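Ticket 3108: left/right streams swapped in Lencho after update
Product: Lavo capture toolkit, perception module
Status: Open, workaround in place
Priority: High

1. Summary

After we updated Lencho in February, the hand tracks of the two grippers are sometimes exchanged during import. The left unit is written as right, and the right unit as left. The importer gives no error and the files look complete. We noticed it only when the planner, Nurnura, asked for a trajectory in which the two arms must cross. We use these recordings for the garment folding policy, so a wrong side makes the whole episode useless for training.

2. Environment

Two hand-held grippers with yellow fingers, each with its own camera. The recordings are made in a private home, in a bedroom, with the mats on the bed as the folding surface. Import is done by Lencho, calibration by Flonis, both with default settings. The computer was not changed between the good and the bad imports.

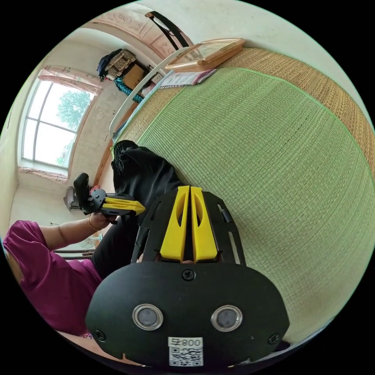 3. How to reproduce

Import any episode from the bedroom group with automatic side detection switched on. Open the result in the viewer and compare the side field with the video. In our group there are 526 episodes, and 91 of them have the wrong side. I repeated the import on the same files and received the same 91, so I do not think it is a timing problem.

4. What I have checked

Clock offset between the two streams: normal, and equal for good and bad episodes.

Label reading: the detector reads the code on the body of the gripper and takes the side from it. In some camera views the label arrives mirrored, with the digits 008 reversed. I suspected that the detector flips the picture to read the code and then forgets to flip the side back.
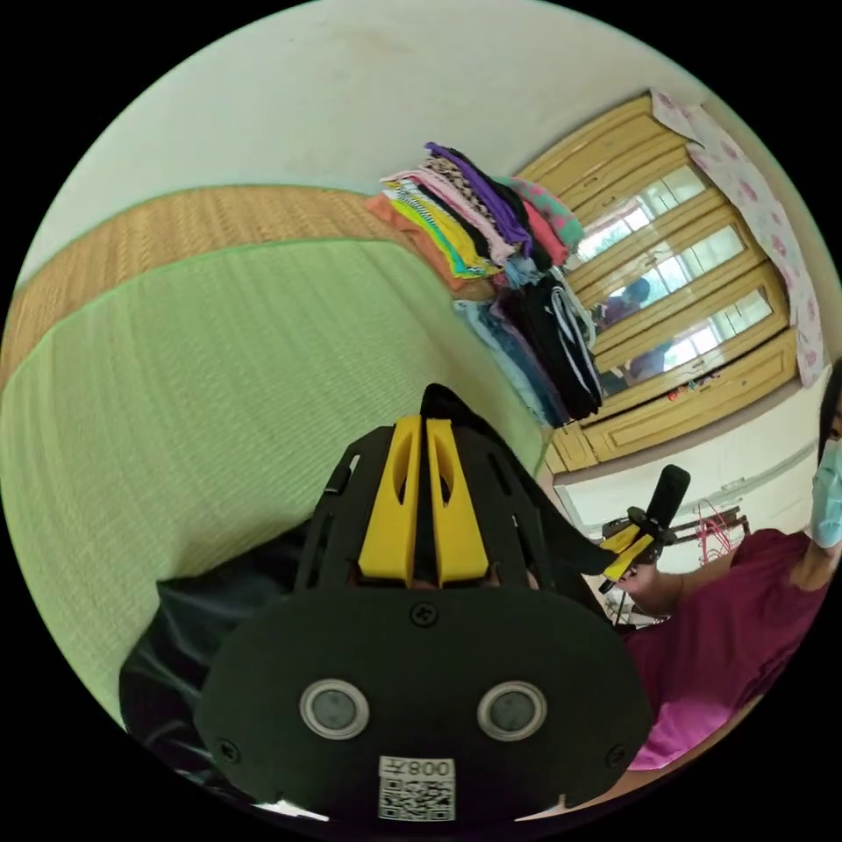 5. Test of the label reading

I switched off the label reading and wrote the sides by hand for nearly half of the bad episodes. All of these were then correct in the viewer. After this I switched it on again, and the wrong sides returned. For me this confirms that the error is in this step and not in Flonis.

There is a second case which I could not explain at first. In a few episodes the label is not mirrored but upside down, and the side is also wrong there. It seems the detector handles every unusual orientation as a mirror. 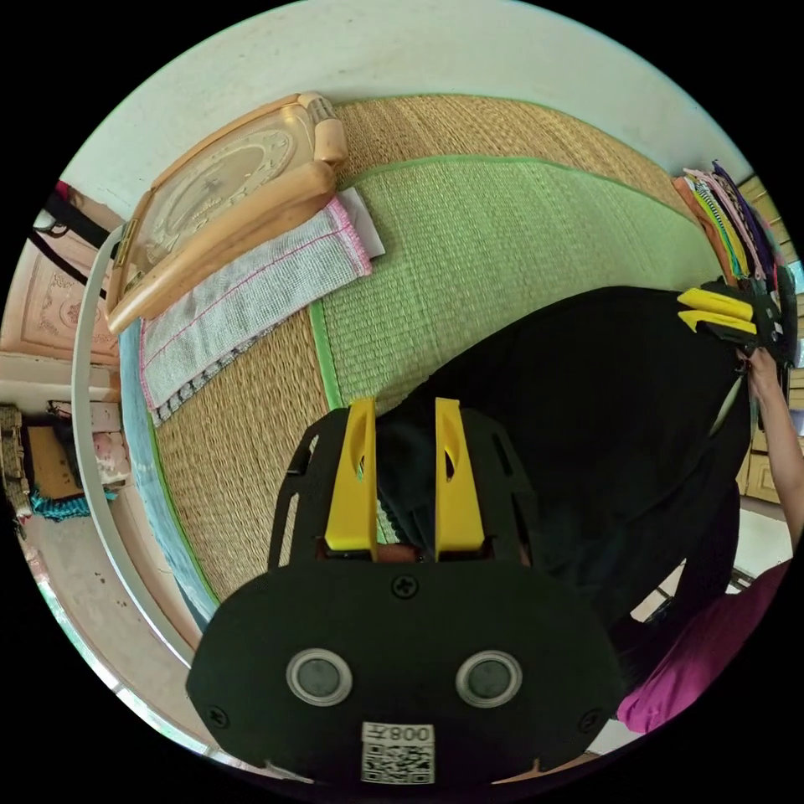
Label upside down in the view, second gripper at the far corner of the garment.

6. Answer to the question from support

You asked if the second gripper could confuse the tracker when it comes near the first one. I looked at the episodes where both are close together, and the wrong side appears there as often as in the others. So please do not close the ticket with the advice to keep more distance. For folding we cannot keep more distance.

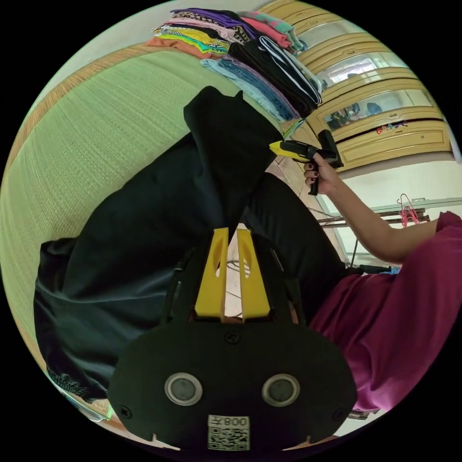
The segmentation mask is a smaller problem, but I write it here so that it is not lost. With side detection off, Lencho gives the garment mask too large an area in many frames. Here the black garment lies behind the black body of the gripper, and the mask joins the two into one region. The yellow fingers stay outside the mask, so a color rule could perhaps separate the tool at the tip, but it does not help for the body. I can open a separate ticket if you prefer.

7. Workaround

Set side detection to manual and write the side in the episode header before import. Then run Flonis again on these episodes, otherwise the old transform stays in the cache. It is slow work, but the result is correct.

8. Requested

Please return the detected orientation of the label as its own field, separate from the side. Please also add a warning when the side changes between two imports of the same unit. I have 3 short episodes ready for upload: one normal, one mirrored and one upside down. Tell me which upload folder I should use.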